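The free trial is not a gift

My bank statement for June had a charge on it from Somex, a company I could not place. It was for $38. I looked it up and found I had been paying Somex to keep copies of my receipts, which I stopped scanning two winters ago. The app was gone from my phone. The charge had stayed.

I know how this sounds. I signed up, I clicked the box, I should have read the thing. Everyone who defends subscriptions gets to this point within a minute, and I used to say it myself. I've come to doubt it. When a lot of careful people make the same mistake, I start to wonder who set up the room.

Look at how the two ends of the deal are built. Joining Somex took me one screen and a thumbprint. Leaving took a password reset, a page asking why I was sad, a page offering me half price, a page telling me what I'd lose, and then a chat window that opened at 9 a.m. in some time zone that wasn't mine. A company that can take my money in a second can also stop taking it in a second. It has picked which of those to work on.
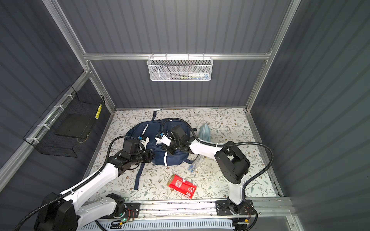
The usual reply is that subscriptions are cheap and people like them. Some are, and some people do. I pay for a newspaper every month and don't resent it, since a new one shows up every morning. But what exactly does a monthly fee buy when the product is finished? Clileo makes a kitchen scale. It is a decent scale. To see last week's numbers on it you now need Clileo Plus, and last week's numbers come from your own scale, in your own kitchen, weighing your own flour. I read the sales page three times looking for the service and could not find one.

Then there's the claim that all this pays for updates. I'd be more open to it if the updates were things anybody had asked for. My Prantl thermostat used to show the temperature in big numbers. After an update it shows the temperature in small numbers and a suggestion in big ones. I liked the old screen and there is no plan, at any price, that gives it back.

I did the dull thing and went through a year of statements with a pencil. I found 6 of these charges I would not have been able to name if you had woken me up and asked. One was for a meditation service, and I remember signing up for it on a bad night and never opening it again. Added together they came to about $1000. That's a new transmission, or most of one. I'd have thought hard before spending that much in a store. I spent it here without a thought, and I don't believe that was an accident of design.

People in the business have a word for customers like me, or so I've read - sleepers. The advice is to leave sleepers alone. Don't send them a newsletter, don't announce the new features, don't remind them you exist. I can't say how common that is. I can say that Somex never once wrote to me in all that time, and that it wrote to me four times in the week after I canceled. 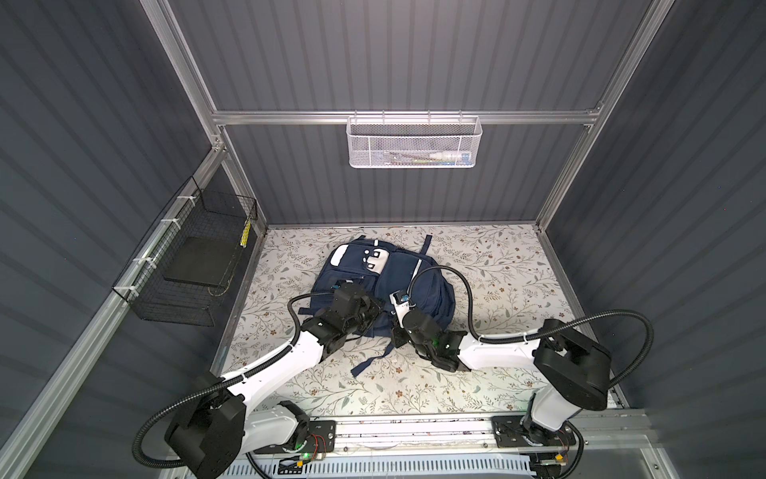 What would fix it? I'm not sure the answer is the reminder email that gets proposed every few years. Reminders end up in the folder with the coupons. I'd start with something blunter. If a customer hasn't used a service for three months, the billing stops, and it starts up again when they log back in. A gym would hate this. Gyms are the great-grandparents of the whole business and I wouldn't mind hearing them complain.

The companies will say prices would go up for everyone else. Maybe they would. Then at least we'd learn what the thing costs when only the people using it are paying, and a few products might turn out to be worth a good deal less than we've been told. Fokness, which sells a language course, wanted $129 from me for a lifetime plan and called it the fair alternative. I asked whose lifetime. The answer, after some back and forth, was the product's.

I've gone back to keeping receipts in a shoebox. It's a bad system and I lose things. The box has yet to charge me for it, and when I quit using it I expect it will sit in the closet and say nothing.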